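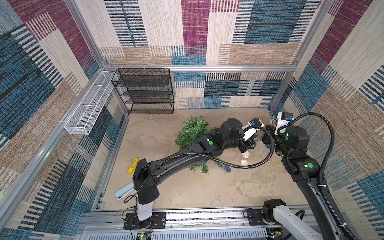

2021-09-17

I did not sleep well, so I made tea early and sat down with the list for the move to Brillov. We must leave the flat in December, and I want to decide now what comes with us and what does not. My grandmother used to say that a household is weighed on the day you carry it down the stairs. I thought of her patchwork cover when I looked at the fabric on those walls, maroon and teal-blue and beige, with stripes in some of the pieces. Hers had almost the same colours, only the maroon had gone a little brown from the sun. It will come with us, of course. I wrote it at the top of the list and felt better.

The moving firm, Rasent, answered my letter. They ask 500 dollars for the small truck, or 300 if I load it myself and they only drive. I have read their message two times to be sure that I understand "load" correctly. My back is not what it was, but 200 dollars is many groceries. I will wait until the other firm replies.

In the afternoon I sorted books at the kitchen table. This is slow work for me, for I start to read. I found my first English grammar, with my own pencil in the margins, and I am ashamed how many times I wrote "why?" beside the articles. I still do not always know why. There are four boxes full already, and the tall shelf in the hall is not touched yet.

I walked to the shop on the corner before it closed and bought tape, a thick marker and a piece of cheese. The air had a smell of leaves. I will miss this street more than the flat, I think - the bakery, the low wall where the cats sit, the neighbour's radio in the evening.

Supper was soup from yesterday. Tomorrow I must call about the gas and ask if the deposit comes back by cheque.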